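Speaker notes -- "Hand-held gripper, version two"
Briltthorpe shared workshop, Thursday, October 4, 2018
Encarnación Bravo

Start with the parts table. Leave it up for a minute, people will want to copy it.

Scope: a gripper you carry by hand, two padded fingers, gray housing, camera looking out over the fingers. Same fingers go on the Wuneto arm at home. If the two don't match, nothing recorded by hand is any use on the arm.

Fingers. Black pads, textured face. Version one had smooth pads and let go of anything heavier than 400 grams. The current pads hold 600. Mention the failed glue joint, then move on.

Marker. One square printed marker on the side of the housing. Print it matte. Glossy paper cost me most of September.

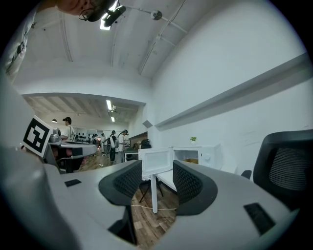
Field of view. A wide lens bends straight lines near the edges, so calibrate before recording anything -- 15 views of the board at different angles, more if the error stays high. Recalibrate after every drop. Do not trust the factory numbers.

Tasks. Keep them short and name them plainly: open door, take object out, set it down, close door. A run should fit in 15 seconds. I have around 65 usable runs per evening, fewer when the shop is busy.

Clock drift between the gripper and the head camera: explain the clap at the start of each run. Inia script finds the peak and shifts the second track. Show the plot if there is time.

Questions expected: battery, weight, cost. Weight is on slide six. Cost sheet is by the door.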